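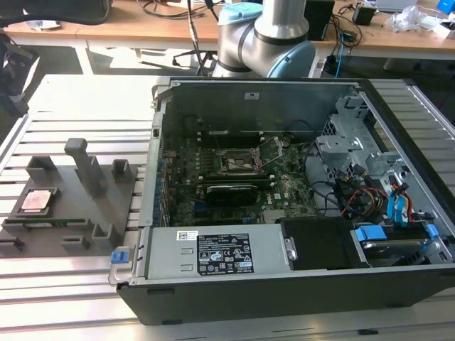

Às seis e pouco da manhã a célula já está ligada e ninguém fala. Café na mão, portátil no joelho. Primeiro trabalho do dia na oficina da Sistcombe: voltar a ensinar os pontos ao robô. Todos. Outra vez.

A célula chama-se Clumis, nome do projecto, e faz uma coisa que qualquer técnico faz de olhos meio fechados: monta e desmonta computadores de secretária usados. Processador, memória, pouco mais. A Sistcombe recupera máquinas de escritório em fim de contrato e em março passaram por lá 2,000 torres. Muitas para revenda, outras para peças. O braço ainda não trata de nenhuma sozinho. Lá chegará, dizem.

O que vim ver foi o resto. A parte que não aparece nos vídeos promocionais – a afinação, a limpeza, as folhas de registo com nódoas.

Começa pela mesa. Perfis de alumínio, ranhuras à vista, tudo aparafusado. Uma vez por semana passa-se a chave dinamométrica nos apertos. Se um cede meio milímetro, o robô não sabe. Continua a ir onde lhe disseram para ir e a peça já não está lá. Já aconteceu, em janeiro. Perderam uma tarde inteira à procura de um erro no programa e era um parafuso.

Depois a placa de peças, o tabuleiro cinzento com os suportes. Esta é a versão 14. As anteriores estão numa caixa debaixo da bancada, empenadas, furadas, uma delas partida ao meio. Os encaixes vêm da Jorero, uma oficina pequena a vinte minutos dali, que os refaz quando a folga fica grande demais. O técnico da manhã mede com um apalpa-folgas e aponta num caderno. Há uma folha de cálculo também. Ninguém confia nela.

Calibrar a câmara leva mais tempo. Quarenta minutos num dia bom. A luz muda muito naquela sala: de manhã o sol entra baixo, bate no chão e no alumínio, e os reflexos dão cabo da detecção de arestas. Compraram estores. Ainda não estão montados.

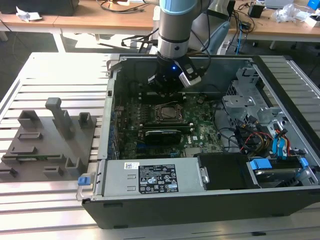
O passo que mais custa a acertar é o processador. A tampa metálica brilha, os contactos por baixo não perdoam, e a força tem de ser quase nenhuma. O procedimento manda aproximar a garra em três alturas e parar em cada uma, confirmar no ecrã, só depois descer. Quem está de turno vai com o dedo no botão de paragem. A câmara vai presa de lado na garra, por isso cada vez que se desmonta uma coisa mexe-se na outra, e lá se repete a calibração toda. Foi o ponto em que mais gente se queixou – e com razão. Há um suporte novo desenhado, com pinos de referência, á espera de orçamento.

A garra abre-se a cada 4,000 ciclos. Limpa-se com álcool e um pano sem pelo, vêem-se os dedos à lupa, troca-se a borracha se houver marca. Meia hora. A lubrificação segue o manual, com uma massa que a Gallagher fornece em bisnagas e que toda a gente acha cara. Tentaram outra. Voltaram à da Gallagher.

Os cabos são o capítulo chato. Dentro de uma torre usada nunca estão no mesmo sítio. Alimentação para um lado, dados para outro, uma braçadeira onde não devia. A regra por agora é simples: um humano arruma os cabos antes de a caixa ir para a mesa, e se algum ficar no caminho do braço não se arranca. O registo da célula conta 373 paragens desde a instalação e mais de metade diz só "cabo". Uma diz "cabo, outra vez".

Perguntei se não seria mais rápido fazer tudo à mão. Seria, responderam-me sem pestanejar. Hoje seria. A conta que fazem é para o ano que vem, com duas mesas iguais e um só técnico a olhar pelas duas. Para isso falta que a troca de placa se faça em menos de dez minutos, e ela ainda demora vinte e cinco. Falta também escrever o manual de arranque, que por enquanto são quatro folhas coladas com fita-cola ao armário eléctrico, com setas a esferográfica.

Perto da hora de almoço os pontos estão ensinados. Guarda-se o programa, duas cópias, uma numa pen. O técnico lê as posições em voz alta e o colega risca no caderno. Há uma que não bate certo, o terceiro ponto da memória, dois décimos ao lado. Voltam atrás e repetem essse.

Última actualização: março, 17h40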